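How a Spacecraft Docks with a Space Station

By Si-eun Hwang
August

A space station does not stay in one place. It travels around the Earth at more than seven kilometers every second. Any spacecraft that visits it must travel just as fast, in the same direction and at the same height. Joining the two together is called docking.

Docking is done slowly. The long part of the trip, when the visiting spacecraft catches up with the station, is called rendezvous (say "RON-day-voo"). Docking is only the last part.
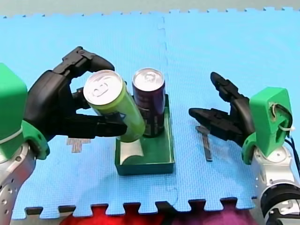 SPACE BASICS: GETTING THERE

Catching up

An orbit is a path around a planet. A low orbit is shorter than a high one, and a spacecraft in a low orbit also moves faster. This means that a spacecraft below the station gains on it with every trip around the Earth.

The visiting spacecraft is launched into an orbit lower than the station's. It then fires its engine at certain times. Each firing raises the orbit a little. When the two orbits match, the spacecraft is close behind the station or just below it.

The launch must happen at the right time. The Earth turns under the station's orbit, and the launch site has to be lined up with that orbit when the rocket leaves the ground. If the moment is missed, the crew must wait for another one. Some trips take a few hours from launch to docking. Others take two days.

Relative speed

Suppose two cars are driving side by side on a highway, both at the same speed. A passenger in one car looks across at the other, and it does not seem to move. Its relative speed is zero. If one car goes slightly faster, the passenger sees it creep ahead.

Spacecraft are handled in the same way. The pilot or the computer does not need to think much about the speed over the ground during the last few meters. What matters is the relative speed. At contact it is usually slower than a person walks.

Parts of a docking system

One older kind of docking system is called probe and drogue. The probe is a rod on the front of the visiting spacecraft. The drogue is a hollow cone on the station. The tip of the probe slides down the inside of the cone until it reaches a hole at the center, where small latches catch it. This first hold is called soft capture. The probe then pulls back and draws the two spacecraft together. Stronger hooks close around the edge, and this is called hard capture.

Rubber seals sit between the two metal rings. When the hooks are closed, the seals are squeezed flat so that air cannot leak out.

Another kind uses a ring with guide petals in place of the rod. The petals fit between each other as the rings meet and turn both sides into line.
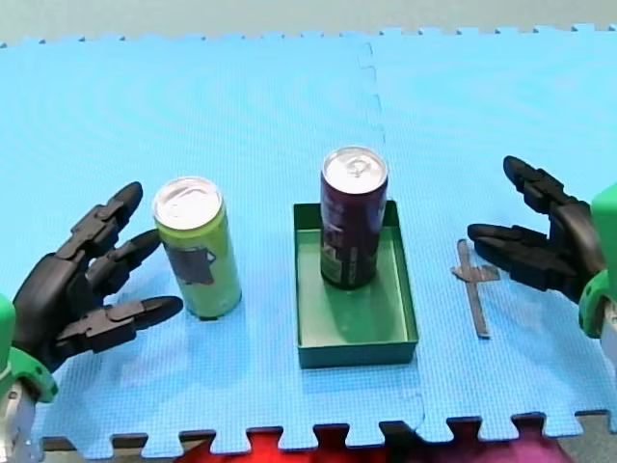
Lining up is harder than it sounds, for a spacecraft can be in the wrong place or turned the wrong way. Moving up, down, left, right, forward and back is called translation. Turning is called rotation, and its three kinds are named pitch, yaw and roll. Roll matters when two edges have to fit together. The jigsaw edge of a foam floor mat has square tabs and notches, and a second tile will join it only if each tab faces a notch. Turn the tile a little and the tabs hit each other. Guide petals have the same problem, so the roll must be nearly correct before contact.

Small engines called thrusters do this work. They point in several directions and fire in short bursts. There is no air in space to slow things down, so a spacecraft that starts to drift keeps drifting until another thruster fires the opposite way.

After docking

The hatch is not opened right away. First the crew checks for leaks. Air is let into the small space between the two hatches, and its pressure is measured. At sea level on Earth, air pressure is close to 1013 hectopascals. If the reading between the hatches stays steady, the seals are good. If it falls, air is getting out somewhere and the hatches stay shut.

Words to know

Drogue: the hollow cone that guides a probe.
Orbit: a path around a planet or moon.
Rendezvous: the meeting of two spacecraft in orbit.
Thruster: a small engine used for steering.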